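Home Guides Kitchen Cleaning Storage Contact

How to Get Smells Out of Plastic Bins (and Which Tricks to Skip)

By Signe Sveinbjörnsson

Every cleaning site will tell you that a crumpled newspaper pulls onion smell out of plastic overnight. I tried it in August with a bin that had held onions all summer. In the morning I had a bin that smelled of onions and newspaper.

Plastic holds on to oily smells, and most of the popular tricks only cover them up. The steps below are dull, but they work better than anything else I've tried.

1. Wash the grease off first

Use dish soap and hot tap water, and go over the whole inside with a soft brush. Skip the scouring pad. I don't trust the "gentle" ones either, and scratches give old food a place to sit.

Ridges and molded patterns on the floor of a bin need more time than the smooth parts. Brush along the lines one way, then across them, then rinse and look at the floor from an angle under a bright light. A film shows up as dull patches.

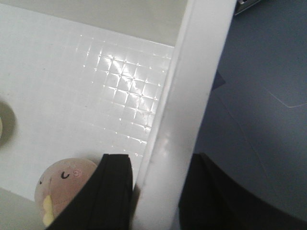 2. Soak with baking soda

Stir 4 tablespoons into each quart of warm water and fill the bin past the highest stain. Leave it overnight. The box tells you 30 minutes is plenty. Maybe for a lunchbox.

3. Rinse, then dry it in the open

Prop the bin on its side somewhere with moving air and give it a full day. Sun helps a bit with smell, though I wouldn't leave cheap plastic out for a week to find out how much.

4. Smell it again with the lid on

Close it for a few hours, then open it and sniff. A bin that seems fine in the open can still surprise you. If it does, repeat step 2 once.

What about the sprays?

My neighbor Hafþór Bach swears by Prurer, which promises to remove "100% of odors." I used nearly half a bottle. It smelled strongly of lemon for two days, and then the onions came back. Save your money.

If two soaks don't fix it, keep the bin for tools or garden gloves and buy another one for food.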